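Unit 3: Handling cells and the operator's job
Notes by Hiba Matar

At Hirnex the arm took over part transfer on one line. Cell layout and grip points were checked in simulation first, with a cube as the test part.

Operators kept three tasks - loading trays, clearing stops, signing off the first part. Walking fell; watching rose.

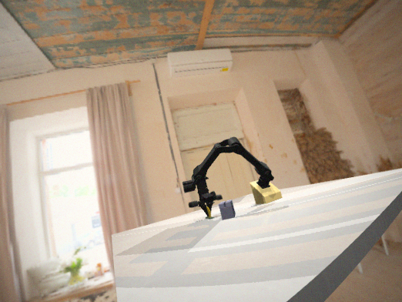 Stops are logged by cause. Shadi Masri's line now rotates operators every 80 minutes.

Reading: Majali, ch. 14.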